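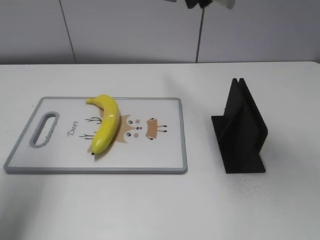

Slide 1. Bench cell, fixed view: board, banana, black stand.

Drenus budget talk, 29 August 2021. Open with scope: one arm, one gripper, one bench at Pitmont. Conveyor is a separate request, skip it.

Quotes in hand are Plamwood and Chiba. Plamwood is $2,139 for the spare gripper, 34 days lead. Chiba is higher, 5 days. Give both, then pause for questions on lead time.

Slide 2. Wrist view. Knife in the black holder, white handle toward the fingers. Finger pads are a wear item, so budget them by the year. 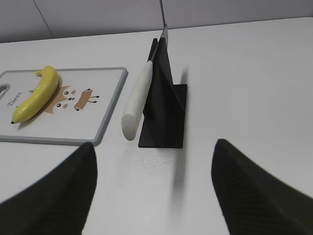 Slide 3. Line items
Pads, wrist cable, mounting plate. Shipping is $87, quoted apart. Ask for sign-off on the spare first.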